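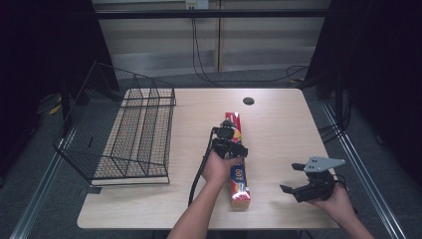 Handheld grippers for demos: how many is enough?

gmapplebeck
April 4, 2025
Finally past 1501 demos on the box-and-basket job and I'm so pleased with it! Two handheld grippers, one person, long boxes and a wire mesh basket. I started in February with one gripper and it was painfully slow. With two you stop thinking about your hands and just do the task (well, after the first hour). Has anyone trained on a set this size? I'm tempted to carry on to double.

jhosep_c
Lovely stuff. I'd stop there and train, though. My first Levetti set was bigger than yours and half of it was me doing the same move from the same spot. Shift the basket between takes, turn it, swap the box.

Tretar_Ketill
Disagree with Jhosep a bit. Moving everything every take made our policy vague about where to grasp. We change the layout every 17 takes and it learns far quicker.

jhosep_c
Every 17?? That's a lot of near copies, Ketill. What happens when you put the basket somewhere new?

Tretar_Ketill
It copes on our table. Haven't tried it on another one, I'll give you that.

gmapplebeck
Ooh, I could split it and try both! Also, what do you do with fumbled takes? I've been binning mine.

orlando.a
Keep the ones where you recover! Ours got much better at regrasping once we put those back in. Bin the ones where a cable snags.

gmapplebeck
Right, digging through the bin folder tonight. Will post both runs in 3 weeks.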